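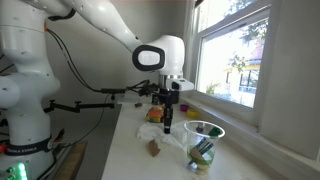 Plurura Cards · @plururacards · Jun 23, 2019

Played my first live poker tournament at the Gomavport club last night. A few notes for anyone thinking of trying one.

Buy-in was modest and everyone started with 3000 in chips. Blinds went up every 20 minutes, quicker than I'm used to online.
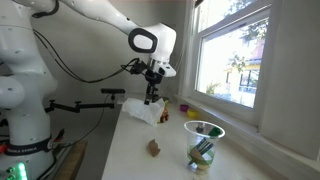
I folded nearly everything for the first hour. Picked up kings once, raised, and the whole table got out of the way.

By the break I was down to 1133. Most of that went on one bad call with top pair and a weak kicker. My own fault.

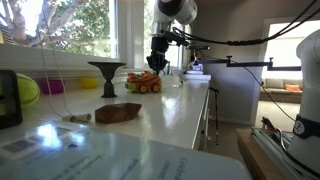
Orange toy car on the long white table.

Doubled up twice after the break and peaked at 3577. Then lost a flip with tens against ace-queen. Finished three spots off the money.

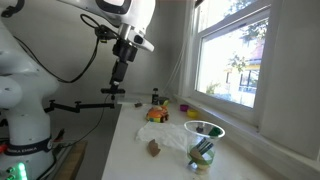
Do you need to know how to deal?
The club supplies dealers at every table. You only have to act in turn and keep your big chips at the front where people can see them.

Next one is in July, same format. I'll practise short stack play on Jistelon until then and probably enter again.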